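## Table tennis is back in September

After a long and rather quiet summer, the bats are coming out of the cupboard again, and we couldn't be more pleased! Thulani Lekota has kindly agreed to look after the evenings once more here in Skultdale, with tables up by seven and the kettle on not long after. Last season we had roughly 15 people through the door on a good night, from complete beginners to one or two who take their serves very seriously indeed, and there is always room for more.

Before we start, a word about kit. Bats left bare at the bottom of a bag pick up all sorts of dust and crumbs, and the rubber suffers for it, so do please give yours a cover if you can. The zipped sort is lovely and simple — wipe the bat over with a barely damp cloth, let it dry, pop it in and do it up. 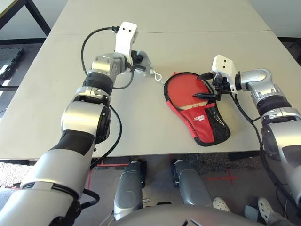
*A red bat cover with a zip round the edge and a mesh pocket on the front, next to a small drawstring pouch.*

Little pouches are worth hanging on to as well, and they do nicely for keys and loose change while you play (we found 4 sets of keys under the chairs last spring, and one is still in the office drawer). Write your name inside anything you bring, as so many covers look alike once they are heaped on a chair.

Tyyne Niskanen has a few spare bats to lend, so don't let the want of one keep you at home. Have a word with her at the door.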